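Jan 16, 2018

Slept badly. The radiator in the back room knocks every time it comes on, and it came on all night. Up at 6, coffee, then shoveled the steps before the mail came. The thermometer by the door said 10 when I went out.

Drove to Celisville for the car. The road past Furna was down to one lane again, so I sat behind a gravel truck most of the way. The garage wanted $324 for the brakes and the belt. I had figured on less, but they showed me the old pads and there was nothing left on them. Paid with the card. I'll move the money over from savings on Friday's list of bills, along with the $62 for water.

Waited at the diner across from the garage and had split pea soup. The pie case was empty except for one slice of coconut, which I don't like. Read most of a newspaper somebody had left in the booth. The high school is getting a new roof after all.

Home by two. Put the groceries away and then did some clearing out in the bedroom, which I have been putting off since October. Shoes first, then the drawer with the cords. I kept two chargers and the long extension cord and threw out the rest. The cat sheets are on the bed this week, the blue-green ones. They have held up better than the white set and I paid less for them.
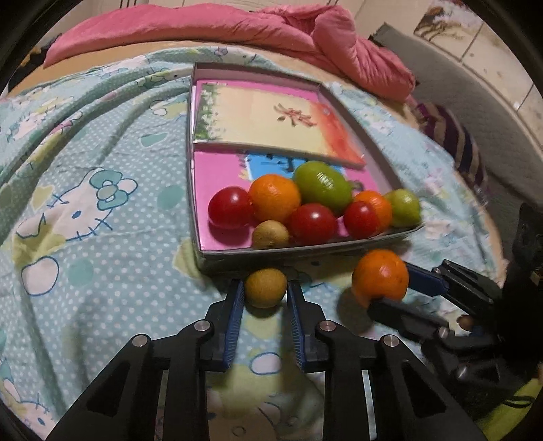
Evening

Leftover rice and an egg for supper. Called Kovalchuk about the furnace and got the machine, so I left the number again. If they don't call back by noon I'll try Dristetti, though they charge for the visit even if they don't fix anything.

Read up to page 241 of the library book. It has slowed down a lot since they got to the island – too many letters from the brother – but I want to know about the will. Due back next week and I don't think I can renew it twice.

More snow after midnight, the radio says. Left the shovel inside the door. Need: salt, bread, stamps, a bulb for the hall.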